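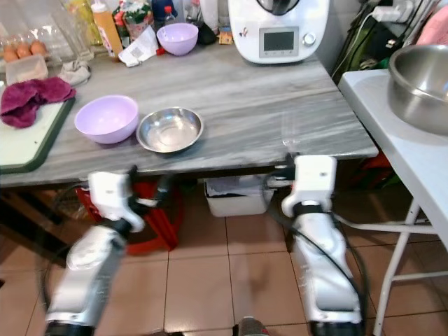
3.2 Wear of hex key tips under repeated torque

Keys from two suppliers, Trinar and Grosier, were tested in the 6 mm metric size. Each key was seated in a hardened socket screw clamped in a steel block, and torque was applied by a motor through the long arm. The load was raised to the set value, held for two seconds and released. One such load and release is counted as a cycle.

All keys were run to 1000 cycles unless the tip rounded off first. The width across flats was measured with a micrometer before the test and again at 800 and 900 cycles. Milan Baert took all the measurements, so that differences between operators would not enter the results. The block was wiped clean between keys, and the screw was replaced whenever a new key was fitted.

Figure 2 plots the loss of width against the number of cycles. The Grosier keys wore at a steady rate over the whole run. The Trinar keys showed almost no loss up to 800 cycles, after which the corners began to round quickly - two of them slipped in the socket before the test was complete. These two are plotted as open circles and were left out of the fitted line.

Figure 2. Loss of width across flats against number of cycles, 6 mm keys.

Hardness was checked on a cut section of each key after testing. The slipped keys were softer near the tip than along the shank, which points to uneven heat treatment. We did not test ball-end keys, where the contact area is smaller and the wear pattern is likely to differ.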